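About the Bavent Center for Contemporary Art

The Bavent Center for Contemporary Art is a nonprofit exhibition space and studio building dedicated to artists working in photography, painting, textiles and mixed media. It was established by the photographer Kathleen Fahy, who serves as director, and moved to its present home in the former Besel warehouse in January 2018.

The Center presents 7 exhibitions a year across 2 galleries. The ground floor gallery is reserved for solo projects, most of them new work made for the space. The upper gallery is used for group shows, loans from private collections and the annual members' exhibition, which opens each October. Admission to both galleries is free at all times.
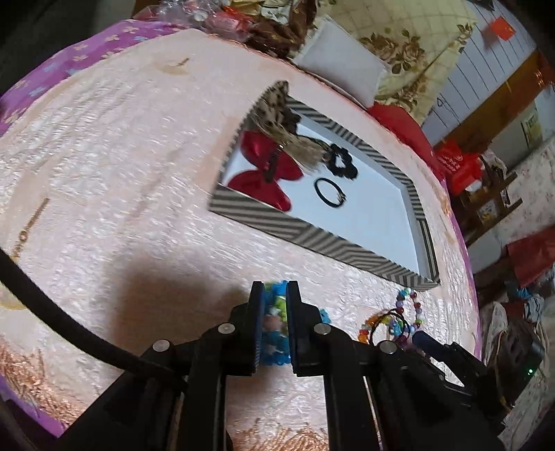 Who may apply for a studio at the Center?

Studios are open to any working artist aged 18 or over who lives in the county, with or without formal training. Applications are read once a year by a panel of three artists from outside the building.

The building holds 46 studios, let on leases of one or two years at rents below the local market rate. Resident artists have shared use of the darkroom, the print shop and the loading dock, and are asked to open their studios to the public twice a year. Former residents may continue to use the print shop at the member rate.

The Dmytriv Fellowship, named for the family whose gift paid for the renovation of the upper floor, supports one artist each year with a rent-free studio, a materials budget and a solo exhibition at the close of the term. Fellows are chosen by nomination only.
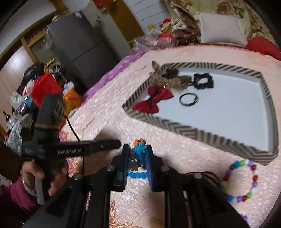
Beaded bracelet with flower-shaped details in orange and blue.

Education is a central part of the Center's work. Evening courses are offered in drawing, bookbinding and black-and-white printing, and the gallery staff lead tours for school groups on request. The lecture room seats 100 and is available to local arts organizations at no charge when it is not in use for Center programs.

The Center also publishes Skimby, a journal of artists' writing and interviews, issued in spring and fall. Back issues may be read in the reference library on the ground floor or purchased at the front desk.

The Center is governed by an independent board and funded through membership dues, studio rents, grants and individual gifts. Annual reports are available from the director's office upon written request.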